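Flivell hand gripper kit — anyone got one? Worth it for laundry tasks?

Started by mattock_lane, 24 June 2026

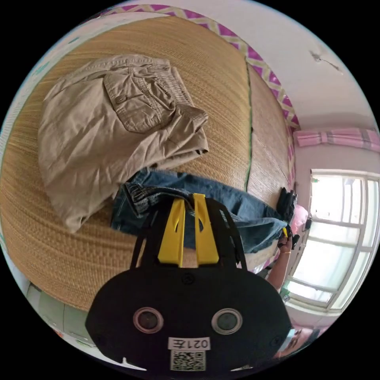

mattock_lane wrote:
Been on the Flivell kit nine days now, folding clothes mostly. Jeans, cargo trousers, odd bits. Paid 287 for the single hand version from Pirkico, no case. Short version: the gripper is good, the software that comes with it is not. Longer version when I get a minute. Anyone else running one? Want to know if the upload thing is just me.

tinpot_ed wrote:
Not just you. Mine stalls at the same place every time, then starts again from nothing. Support said use a cable. I was using a cable.

mattock_lane wrote:
Ha. Same reply I got, word for word.
Right, longer version.
Fingers — good. Wide enough for a waistband, grip doesn't slip on denim. Thin stuff is harder, you end up pinching twice.
Weight — fine for the first half hour. After that my wrist knows about it.
Trigger — stiff out of the box, loosened by day three.
Battery — shorter than the listing says. I plan on two charges a day.
Manual — eight pages, four of them saftey warnings.

osier_bed wrote:
Which surface are you on? I had no end of trouble on a fitted sheet, everything dragged with it. Moved to a firm mat and my keep rate went right up.

mattock_lane wrote:
Mat on the bed. Agree, much better than bedding. Cloth stays where you leave it.

quillback wrote:
Going to disagree with the first post. 287 for one hand is silly money. Folding is a two hand job, so you're buying two, or you're doing it half and half with your own hand and the data's a muddle. Skemness hire out a pair by the week, tuned before they send them. Did that in the spring, sent it all back after, no regrets.

tinpot_ed wrote:
Hire only makes sense if you're quick. I'd have paid for mine twice over by now.

quillback wrote:
Depends how many clips you get through. I did 2,688 in one hire. Kept nearly all of them.

osier_bed wrote:
In one hire?? Doing what

quillback wrote:
Tea towels and flannels. Yes I know. Trousers are slower, fair enough.

mattock_lane wrote:
Trousers are a LOT slower. Cargo ones worst of the lot, the pocket flaps catch. Would not get near that number. Also I want to keep the thing and tinker with it, so hire's no use to me. Take the point on two hands though. Second one is on my list if they ever sort the software.

lowfen wrote:
Has anyone tried the Luik app with the Flivell? Heard it reads the files straight off and skips the uploader.

tinpot_ed wrote:
Yes, works. Bit ugly. You have to set the clock by hand first or the clips come out in the wrong order. Took me an evening to work that out.

lowfen wrote:
Cheers. Will it do two grippers at once?

tinpot_ed wrote:
Not tried, only got the one.

quillback wrote:
It does, but start the left one first. Other way round it drops a hand and doesnt tell you.

mattock_lane wrote:
Trying Luik tonight then. If it holds up I'd give the kit 8 out of 10. With the software as supplied, 5 and that's generous.

osier_bed wrote:
5 is about where I'd be. Let us know re the clock setting, mine keeps drifting.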